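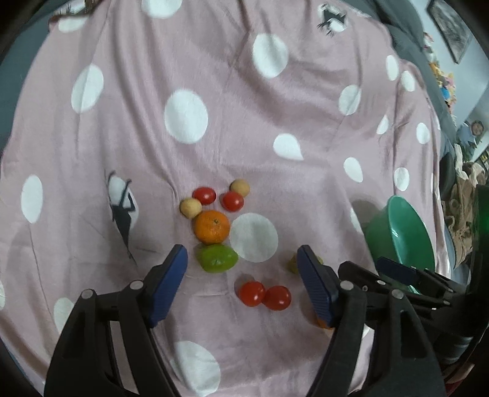 *Tomatoes, a mandarin and a green lime-like fruit on the spotted cloth. July 24, 2023.*

The woman who runs the produce table at Trevitura has a theory about fruit bowls, and I went to Hitatham prepared not to believe it. Her claim is that people eat more fruit when it is spread out on a cloth than when it is piled in a bowl.

"A bowl is storage," she told me. "You take from the top, and whatever is on the bottom goes soft."

That may be so, but a cloth takes up most of a table. I asked where people were supposed to eat.

"They eat the fruit," she said, "and then there's room."

Her cloths are pink with white spots and sell for $9. I pointed out that a person selling cloths has a reason to prefer cloths. She didn't argue.

"Sure. I sold bowls before that, in Kurkham. I'd have told you bowls were great."

She says she mailed a survey to 700 customers and that most of those who answered reported throwing out less. How many answered? She didn't have the figure with her. Did anyone weigh what went in the trash? No.

"People know what they throw out," she said. I'm not sure they do. I found a lemon behind my toaster in November and couldn't have told you what year it came from.

On the mixing of things she is firmer. Cherry tomatoes go right beside the citrus, touching if they like.

"Tomatoes in the refrigerator taste like water. Leave them out where you can see them."

I agree with her there, though my grandmother said the same thing and charged nothing for it. I asked about fruit flies. She paused longer than I expected.

"You have to keep up with it," she said. "If you leave for a week, that's on you."

I bought a cloth anyway. It has been on my kitchen table for four days, and so far it is mostly under the mail.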